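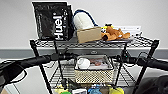

Wire cart, top shelf: black bag, small cardboard box, soft toy dog on a grey metal tray.

Fallstead storeroom, shelving in use

Reference gallery for the Fallstead storeroom, compiled by Mererid Jarman in January. The store holds 53 carts and fixed bays. Open wire shelving is specified throughout; solid shelves are kept for liquids.

Tall items go to one end of the top shelf, small items toward the centre. Trays are used under anything soft or irregular. Minimum aisle width is 800 mm. Label colours are listed on the stores index, sheet 12.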